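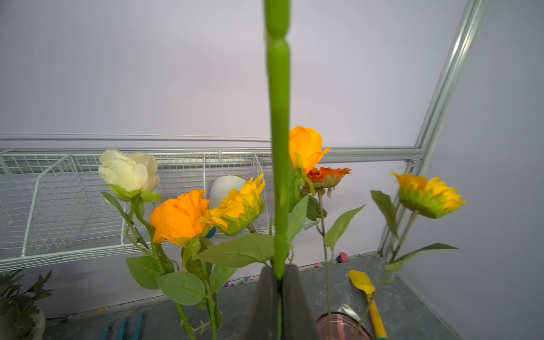
4.2 Why small exporters leave the preference unclaimed

Readers who have followed us this far will remember that the agreement between Venmont and Agyeman had been in force for a full year before our survey went out in May, and that on paper a good deal of trade ought to have been moving duty-free by then. Of the 337 firms that answered, 199 told us they had claimed the lower tariff at least once. We were glad of so generous a response, and we spent a long while with the replies of the remaining firms, which were often the fuller and more thoughtful ones.

The commonest difficulty was the proof of origin. A firm that buys its parts from several countries has to show how much of the finished value was added at home, and for a business with one person in the office this can take up the better part of a morning. Several owners wrote to us very kindly, and at some length, about forms sent back over a missing stamp or a product code that the two customs services read differently – a matter we return to in section 5. Others had simply worked out that the duty saved on a small parcel would be less than the fee their agent charged for the certificate.
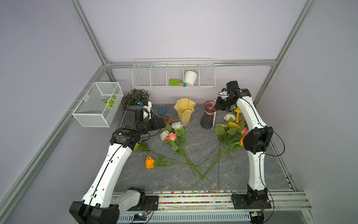
Photo: Constanza Cáceres / Vikeo
Figure 3. Artificial flowers and glass vases.

We use cookies to remember your reading preferences. Accept all | Manage settings

Size of shipment matters a great deal. Among firms whose usual consignment was worth less than 300 in the common unit of account, claims were rare, and those that did claim had nearly always been helped by a larger customer on the other side of the border. Owino and Cabral found much the same thing in their earlier work on the Sullex corridor, although their sample leaned towards food producers and ours takes in household goods, light machinery and printed matter as well.

We also held eight longer conversations with freight agents, most of them arranged by Kamarul Teoh, whose patience with our changing timetable we gratefully acknowledge. The agents were on the whole more hopeful than the exporters. They felt that the second year would go more smoothly once regular clients had a certificate on file to copy from, and one of them kept a folder of accepted forms on the counter for anybody who cared to look through it. Whether that hope is borne out is a question for the follow-up survey, which Pascual Barrientos is now preparing with the same list of firms.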